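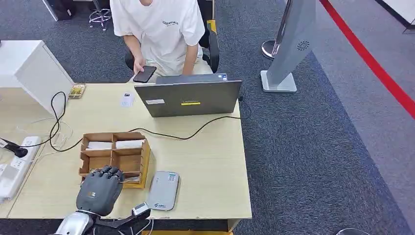 図1 テーブルの上のノートパソコン

厨房用品調達論 第4回 講義ノート
手袋：買う、はめる、捨てる
担当：Satish Kandpal
2020年12月19日（土）配布

前回の訂正から
前回の板書で「耐熱ミトンは濡れても使える」と書いた箇所がありました。消してください。布製のミトンは水を吸うと熱をよく伝えるようになり、素手よりましという期待がある分だけ始末が悪くなります。終了後に指摘してくれた人には感謝します。終了前に気づいていて黙っていた人にも、それなりに感謝します。

今回の範囲
厨房で使う手袋を、使い捨て、洗い物用、耐切創、耐熱に分けて扱います。靴と帽子は次回以降です。手袋だけで一回分の講義になるのかと聞かれることがありますが、こちらとしては毎年時間が足りません。

1 なぜ手袋は予算会議で軽く扱われるか

新しい厨房の見積もりを見ると、オーブンには型番があり、冷蔵庫には寸法があり、手袋のところには「手袋　一式」とあります。この「一式」という言葉は、書いた人も中身を知らないことを上品に伝える日本語です。

しかし手袋は毎日なくなります。オーブンは開業時に買えばしばらく考えずに済みますが、手袋は営業しているかぎり減り続けます。しかも、減り方が人によって違います。盛り付けのたびに替える人、同じ一双で午前を乗り切ろうとする人、箱から引き出すときに余分な三枚を床に落とす人。発注量を決めるには、このうち最後の人が何人いるかを把握しておく必要があります。

計算例を示します。架空の相場で議論しても仕方がないので、手元にあるAvora社のカタログの値段を使います。ニトリル手袋が200枚入りで2000円、つまり一枚10円です。片手の値段であることに注意してください。人間にはたいてい手が二つあり、見積書ではこの事実がしばしば見落とされます。一回の交換は20円です。

そこで「交換の回数を減らせば節約になる」と言い出す人が出てきます。節約にはなります。ただし、そのやり方で浮いた金額を、苦情の電話に出る時間の人件費と並べてみると、あまり自慢できる数字になりません。減らすべきなのは、床に落ちる分と、サイズが合わずに破れる分です。

2 使い捨て手袋の素材

ポリエチレン
安く、薄く、ゆるい。指先が余るので細かい作業には向きません。サンドイッチの具を載せる、パンを袋に入れる、といった短い作業で替えることを前提にした品です。包丁を持たせると、余った指先が刃のそばでひらひらします。私はこれを見るのが苦手です。
エンボス加工のあるものは、はめやすく外れやすい。外れやすいのは長所でもあり、ポテトサラダの中から出てくる原因でもあります。

塩化ビニル
ポリエチレンより手に沿い、ニトリルより安いことが多い素材です。伸びは小さめ。問題は可塑剤です。フタル酸エステル系の可塑剤を使ったものは油に溶け出しやすく、油脂を含む食品に触れる作業には使えません。食品用かどうかの表示を必ず箱で確認します。掃除用に買ったものが調理台に引っ越してくる現象は、どこの厨房でも起こります。箱に大きく「清掃用」と書いておくと、引っ越しの速度がいくらか落ちます。

天然ゴム（ラテックス）
よく伸び、手にぴったり合い、指先の感覚も残ります。昔から使っている人には根強い人気があり、替えようとすると反対運動が起こります。難点はアレルギーです。はめる人だけの話で終わらず、手袋のたんぱく質が食品に移る可能性もあります。提供先に子どもや患者がいる施設では、まず候補から外してください。また油に弱く、揚げ物の仕込みで長く使うと膨れてきます。

ニトリル
合成ゴムの一種です。油に強く、突き刺しにも比較的強く、ラテックスのたんぱく質を含みません。ただし製造に使う加硫促進剤でかぶれる人はいます。「ニトリルだから肌は絶対に大丈夫」と断言する営業担当には、その断言を書面でもらえるか聞いてみましょう。話題が天気に変わります。

粉つきか粉なしか
食品には粉なしを選びます。粉つきははめやすいのですが、粉が料理に落ちます。小麦粉と見分けがつかないから構わない、という意見を以前の提出課題で読みました。評価は差し控えます。

色
調理用には青がよく選ばれます。青い食材が少ないため、切れ端が混入したときに見つけやすいからです。白い手袋は清潔そうに見え、切れ端は大根の中で見事に姿を消します。
作業区分ごとに色を分ける方法もあります。生肉、加熱後、清掃などで分けるやり方で、うまく回れば管理が楽になります。うまく回らない典型は、色が切れた日です。その日に何色で代用するかを決めていない色分けは、在庫がある間だけの色分けです。

3 サイズ

手のひらのいちばん広いところの周囲を、親指を除いて測ります。利き手で測ってください。メーカーによってMの大きさが違うので、仕入れ先を替えたときは測り直すというより、はめ直して確かめます。

よくある失敗は「全部Lにしておけば誰でも入る」という発注です。入ることは入ります。小さい手の人は指先の余りを折り込み、その折り目でつまみそこね、最終的に外して素手で作業します。購入記録の上では全員が手袋をしています。

逆に小さすぎると、はめるときに付け根が裂けます。手が疲れて指先が冷え、破れるたびに新しい一枚を出すので、箱の減りも早い。
新しい職場では、まず各サイズを少しずつ置いて、一か月でどれがどれだけ減ったかを見ます。10月にPlarleyの社員食堂で実習した組は、この方法をとりました。結果はMが先になくなり、Lは最後まで埃をかぶっていました。それまでの発注書にはLしかありませんでした。担当者の手が大きかったのです。

4 はめ方と外し方

手袋をする前に手を洗います。毎年書いていますが、毎年必要になるので今年も書きます。手袋には小さな穴があることがあり、使っているうちにも穴は開きます。手袋の下の手が汚れていれば、穴から汚れが出ます。それ以前に、汚れた手で箱に突っ込めば、箱の中の手袋が全部汚れます。

洗ったあとはよく拭く。濡れたままはめると入りにくく、無理に引っ張って破れます。
爪を切る。指輪と腕時計を外す。
一枚ずつ、手首側の端を持って引き出す。指先の側には触らない。
息を吹き込んで膨らませない。やっている人を見たら止めてください。本人は破れの検査だと説明しますが、検査のあとの手袋は口の中と同じ扱いになります。

外すときは、片方の手首の外側をつまみ、裏返しながら抜きます。抜いた手袋を、まだはめている手の中に丸めます。素手になった指をもう片方の手首の内側に差し入れ、丸めたものを包むように裏返して抜き、そのまま捨てます。そして手を洗います。
この手順を見せると、たいていの人が「知っています」と言います。実技の時間に、手袋に食用色素を塗って外してもらいます。汚れてもよい服で来てください。

交換する場面
作業の種類が変わるとき。生の肉や魚、卵に触ったあと、別のものに触る前。破れたとき。顔、髪、電話、扉の取っ手、ごみ箱の蓋に触れたとき。休憩から戻ったとき。
同じ作業を続けている場合も、施設の手順書に定めた時間で替えます。手順書に時間が書いていない場合は、書いてもらいます。

手袋を洗って使い続けるのは不可です。使い捨て手袋は洗うと弱くなり、表面の汚れも思うほど落ちません。アルコールを吹きかけて済ませる人もいますが、素材によっては劣化します。「使い捨て」という語は、この件についてはかなり率直に書かれています。

5 洗い物用の厚手手袋

長さを見てください。シンクが深いのに短い手袋を買うと、洗剤の入った湯が袖口から入り、以後は手袋が湯を運ぶ容器になります。シンクに手をつけたときの水面より上まで届くものを選び、袖口を折り返して受けを作ります。

裏起毛のものは暖かく滑りがよいのですが、中が乾きにくい。裏毛なしは乾きやすく、汗をかくと脱げません。どちらにも支持者がいて、両者は和解しません。両方置けるならそれで構いません。
共用にしないこと。個人ごとに名前を書き、裏返せるものは裏返し、指先を上にして掛けて乾かします。シンクの縁に引っ掛けておくと、片方だけが下水の方角に旅立ちます。

使う洗剤が強アルカリの場合は、製品の安全データシートにある手袋の材質を確認します。「ゴム手袋」とだけ書いてあるときは供給元に問い合わせてください。Flullentの洗浄剤を扱う販売店に問い合わせたときは、返事が来るまでに昼食を終え、夕食も終えました。翌日に来た返事はたいへん丁寧でした。

6 耐切創手袋

名前のせいで誤解されていますが、切れない手袋は売っていません。切れにくい手袋が売っています。等級は欧州規格EN 388などの試験によるもので、試験機の刃の動かし方に対する成績です。酔った鮪包丁に対する成績は載っていません。

繊維製（高強力ポリエチレンなど）
軽く、動かしやすい。刃が滑ったときの傷を軽くします。先のとがったものの突き刺しには弱く、骨抜きの先や串は編み目を通ります。
食品に触れる場合は上から使い捨て手袋を重ねます。重ねる分だけサイズを上げるのは外側のほうです。

金属メッシュ
牡蠣むきや食肉の骨外しで使います。重く、冷たく、高価です。包丁を持たない側の手にはめます。留め具の隙間に肉片が残るので、洗浄の手順とひとまとめに導入してください。洗い方を決めずに買った職場では、翌月には引き出しの奥で静かに暮らしています。

回転する機械では使わない
ミキサー、ミンサー、電動スライサーの運転中など、回転部に巻き込まれるおそれのある作業では、繊維の手袋も金属の手袋も使いません。手袋ごと引き込まれます。スライサーの刃を外して洗うときは、電源を抜いたうえで耐切創手袋を使います。この区別は試験に出します。試験に出すと予告しても毎年間違える人がいるので、予告は続けます。

洗濯
塩素系漂白剤で劣化する繊維があります。表示に従います。洗濯回数の上限がある製品は、使用開始日を手首の内側に書いておきます。切れ目や糸のほつれがあれば廃棄。穴をふさいで使った場合、等級は縫い目のところで終わります。

7 耐熱手袋

見るべき点は、何度に何秒耐えるかです。「耐熱」とだけ大きく書かれた商品は、何に対して耐えるのか本人も決めていないことがあります。温度と接触時間の表示をそろえて読んでください。
熱い鉄板を運ぶのか、蒸気に手を入れるのか、熱い油のはねを避けるのかで品物が変わります。蒸気には、表面が水を通さないものを使います。アラミド系の編み手袋は乾いた熱に強い一方、蒸気も熱湯も編み目から入ってきます。
使い捨て手袋をはめた手で熱いものをつかまないこと。薄い樹脂は溶けて皮膚につきます。

ミトン型と五本指型では、ミトン型のほうがすぐに脱げます。熱いものを持った人が最初に求めるのは、たいてい脱ぐことです。

8 保管

直射日光、熱源、オゾンを出す機器のそばを避けます。ゴム系の手袋は熱と光で硬くなります。コンロの上の棚は手が届きやすく、手袋にとってはあいにくの場所です。
床に直接置かない。箱は水はねの届かない高さに取り付けたホルダーに入れ、取り出し口を下か横に向けます。先に入れたものから使う。新しい箱が届くと手前に置きたくなるので、奥の古い箱は何年も奥にいます。

Pantの壁掛けホルダーは実習室にも付いています。箱の規格が違うと入りません。ホルダーを買ってから箱を選ぶか、箱を買ってからホルダーを選ぶかは自由ですが、同じ日に別々の人が選ぶのは避けてください。実習室の棚に使われないホルダーが残っているのは、そのときのものです。

9 発注書に書くこと

「手袋　一式」は本科目では減点です。次の項目を書きます。
用途と使う場所
素材、粉の有無、色
サイズごとの数量
食品に接触する用途に適合している旨の確認
厚みと長さ
代替品を認めるかどうか、認める場合の条件

最後の項目が抜けていると、品切れの際に「同等品」が届きます。同等かどうかを決めるのは倉庫です。私の経験では、青の粉なしニトリルを頼んで、白のビニルが届いたことがあります。どちらも手の形をしていました。

課題
自分の職場または実習先の手袋を一種類選び、箱の表示を書き写し、その用途に合っているかを論じてください。合っていなかった場合は、代わりの品を項目9の形で書きます。合っていた場合も、そう判断した根拠を書きます。「先輩が使っているから」は根拠に数えません。
表紙なし。名前はあり。昨年は名前なしで表紙だけ立派なものが届きました。

次回の持ち物
厨房で履いている靴。洗ってから持ってきてください。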